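Room and table inspection - craft and games hall, Rureck building

Checklist with comments, second inspection of the year
Date: Dec 14, 2018
Previous inspection: July
Hall area: 2,730 square feet
Largest number of persons allowed: 95

Marks used: OK = in order. C = in order, with comment. R = repair or change is needed before next use.

1. Floor

1.1 Floor clean and free of loose objects - OK
1.2 Boards level, no edges standing up - C
Two boards near the storage door move a little when a heavy person steps on them. They do not stand up yet. I have put a strip of yellow tape there and I ask that the tape stays until the joiner has come.
1.3 Floor not slippery - OK
The polish which was used before July is no longer used. Please do not buy it again, even when it is cheaper.
1.4 Felt pads under chair legs - R
Four chairs have lost pads and they scratch the wood. New pads are in the Grindus box in the storage room, second shelf.

2. Tables and cloths

2.1 Tables stand firm - C
One table rocks when you lean on the short side. The screw foot can be turned by hand.
2.2 Cloths do not hang to the floor - OK
The rule is the same as last time: the cloth must end well above the floor, so that a foot can not catch in it. When a cloth is too long, fold it under and fix it with clips, never with pins.
2.3 Cloths lie flat, no folds on the working side - C
The flowered cloths have a smooth surface and they slide on the table top. When somebody works on the table and leans over it, the cloth goes with him, and the things on it also. Four clips for each table are necessary. At present we have enough clips for half of the tables only.
2.4 Small objects kept away from the corners - C
Toys and figures with a round head fall easily and then roll under the next table, where people are standing. Cards are less a problem but they are slippery when they lie on the floor. 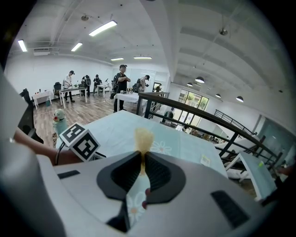 2.5 Bottles closed and standing upright - C
I repeat the advice from July, that bottles should have their own small table and not share one with paper or with work pieces. The lids must be put back after each use. A tray with a raised edge costs little and would keep a spill in one place.
2.6 Hot tools - not applicable, not allowed in this hall

3. Chairs and passages

3.1 Passage to both doors free - C
During a session the chairs wander. The black office chairs are the worst in this matter because of their wheels. Push them under the table when you stand up, or put them against the wall. Main passage to be kept 300 cm wide, as drawn on the Sánchez floor plan beside the door.
3.2 Wheels of office chairs run free, no hair or thread - R
Two chairs. Clean with small scissors, then test.
3.3 Persons carrying bags or equipment on the back - C
Anyone who wears something on the back needs more room for turning than he thinks. Leave a free step between him and the wall, and also the table behind.
3.4 No bags on the floor between tables - OK

4. Light and electricity

4.1 All ceiling lights working - OK
The light is good in the whole room. The measured value at table height was 552 lux, enough for small work.
4.2 Cables not lying across a passage - C
Any cable longer than the table must go along the wall or under the rubber cover. There is only one cover, so please agree before the session who gets it.
4.3 Sockets without cracks, covers in place - OK
4.4 Extension leads labelled and tested - R
The lead with the label "Urnudik" has no test date. I have taken it out of use and it lies in the office. It may come back when it is tested.

5. Emergency

5.1 Exit signs lit - OK
5.2 Extinguisher in place, seal not broken - OK
5.3 First aid box complete - C
Plasters in the small size are almost finished. Eye wash is good until next summer.
5.4 Emergency telephone numbers on the wall - R
The paper is there, but one number is the old one. Please print new.

Work to be done before the next session

Felt pads on four chairs (1.4)
Wheels of two office chairs (3.2)
Test of the extension lead (4.4)
New sheet with telephone numbers (5.4)

Work which can wait until the joiner comes: the two boards (1.2) and the rocking table, if the screw foot does not hold (2.1).

Copy of this list to the office and one copy in the folder behind the storage door. Old copies stay in the folder for two years.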